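**Wallpapering over a cold outside wall, lining paper or not?**

**kestrel_dn**
Box room, north-facing, solid brick. The old paper came off in one go and took a fair bit of the skim with it. I've filled and sanded and given it a coat of Caltov sealer. The new paper is a big dark floral, paste-the-wall, and the wall gets cold enough in February that you can feel it from the bed.

Do I line it first? The man in the shop said yes, but he also sells lining paper.

**Kamran Nazari**
Line it. Hang it crossways, 1160 grade or whatever the heaviest is they'll sell you, and leave it two days before the top paper. Dark patterns show white at the joins if there's any shrinkage.

**plumbline60**
Disagree. I've done three rooms with paste-the-wall straight on to sealed plaster and never had a join open. Lining is one more layer to come away if the wall does get damp. Paint a strip of emulsion in the background colour where each join will fall and you won't see white anyway.

**kestrel_dn**
Hadn't thought of the paint. It's a dark brown ground with large pale flowers, so it would show badly if I got it wrong. Similar sort of thing to this:
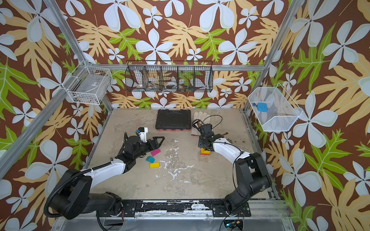
Kianoush Naseri reckoned on the other thread that the pattern size matters more than the lining, and that a big repeat in a small room means buying at least one roll more than the calculator tells you.

**Kamran Nazari**
He's right about the rolls. Check the repeat on the label. If it's 60 cm or more you lose a good length off every drop. Make sure the batch numbers match too. I had two rolls of a Torketti green from different batches and you could see the change from the doorway.

**plumbline60**
Agreed on batches. Still wouldn't line it.

**moss_and_mortar**
Has anyone asked why the skim came off? If it was blown, sealer won't hold it. Tap it all over. Anything hollow wants hacking off before you spend money on paper.

**kestrel_dn**
Tapped it this morning. Hollow patch under the window, dinner plate size. Will get that out on Saturday and patch it. Paper can wait.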